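Residents' Association of Prutari House
Minutes of the February meeting

Present: Brijesh Kandpal (chair), Mayuree Noiphan, Stamatia Drakos, Algirdas Adomaitis, Elīna Paulauskas (minutes)
The meeting was opened at 18.30 in the ground floor reading room.

1. Minutes of the previous meeting
The minutes were read and accepted with one correction. The boiler contract is with Golard, and it was written Brullier by mistake. Brullier is the company for the lift.

2. Heating and night temperature
Mr Kandpal informed that Golard has inspected the boiler and recommends to change the pump before next winter. The price offered is 600 euros with the work included. Ms Drakos asked that we receive one more offer for comparison. Mr Adomaitis will write to Lapiņa and ask for it. Several residents on the upper floors have complained of cold bedrooms in the early morning, and it was agreed to start the night heating one hour earlier, at 05.00. 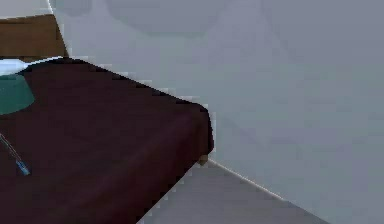

Who will pay for the new pump if the offer is accepted?
The cost will be taken from the repair fund, where we have now 1,000 euros, and the monthly payment will stay the same.

Ms Noiphan wished it to be noted that after this payment the fund will be rather low. The chair agreed and will bring a plan for filling it again.

3. Guest room
The guest room can be booked by any resident for visiting family. Ms Noiphan keeps the booking list and reported that it is used more than last year. The deposit remains 100 euros and is given back when the key is returned. It was discussed whether a resident may book for more than one week. Decided: one week at a time, and longer only if no other person is waiting. Food should not be left in the room after the stay.
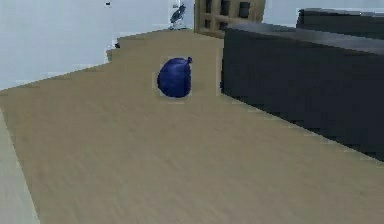
4. Noise on the staircase
Two letters were received about noise after 22.00. Mr Adomaitis proposed to put a polite notice at the entrance, and all agreed. Ms Drakos will write the text. The front door closes very hard and this is a part of the problem, so Brijesh will ask for the price of a new door closer.

5. Bed linen and laundry
The guest room linen is washed by Ms Noiphan at home, and she asked that this should be shared. Elīna offered to do it every second month. Dark covers must be washed separately, at a low temperature, and they should be dry before they are put back in the cupboard. 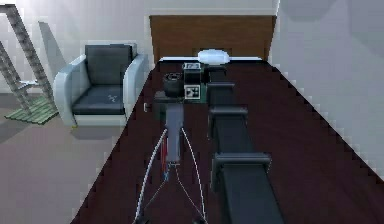

Ms Noiphan also explained that the drying room in the cellar is often full on weekends, and for this reason the linen sometimes has to wait. It was agreed to reserve one line for it. Mr Adomaitis will make a label.

6. Other matters
The light by the bicycle stands is again not working. Stamatia will call the electrician.
The key to the cellar window is missing. Whoever has it is asked to put it in the letter box of flat 2.

The meeting was closed at 19.50. The next meeting will be announced on the board by the entrance.

Minutes written by Elīna Paulauskas
Checked by Brijesh Kandpal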